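**Keeping the landline**

Reijo Saarinen has had the same telephone number since he moved into the flat, and he has no plans to give it up. He runs a small repair service, Stestell, from his living room, and most of his older customers still ring him there.

The phone lives in the corner by the sofa, on a round side table. "It's a corded one, black, with big enough keys," he says. "I can sit down and take notes while people explain what's wrong with their radio."
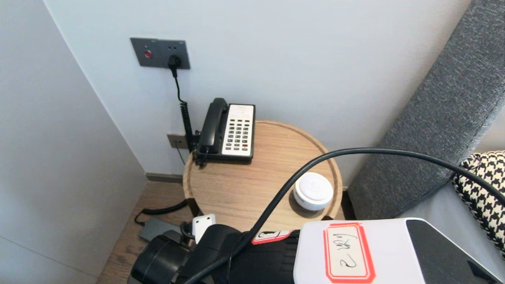
Why not just use a mobile?

"I have one, and it's fine for messages. But a mobile goes with me to the shop, and then I'm taking bookings next to the potatoes."

He spent two evenings in January sorting out the leads. Before that, he says, there were 6 of them in one knot and he was afraid to pull any. He bought cable ties from Lonia and has used hardly any so far.

"The thin ones I can bundle up near the skirting board. The coiled ones are harder - they spring back wherever they like."

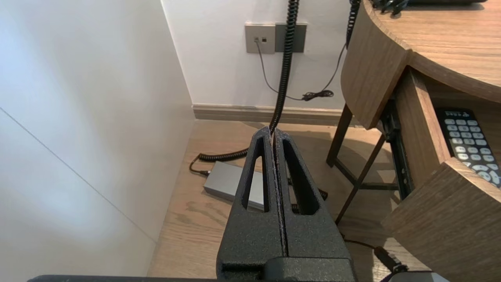 "So I've decided to leave some slack. If a lead is tight, you end up dragging the phone along with it every time you turn round."

Remote controls were the other problem. They used to go missing between the cushions, and he once paid for a new one from Plallden a day before the old one came back. Now he keeps a wooden stand for the purpose, with a curved back to lean things against.

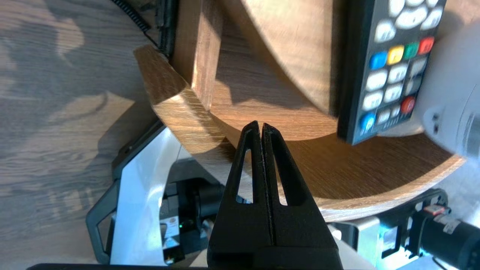 Győző Virág thinks a drawer would do the job better, and told him so, adding that anything left out on show only collects dust. Saarinen tried a drawer for a while and went back to the stand.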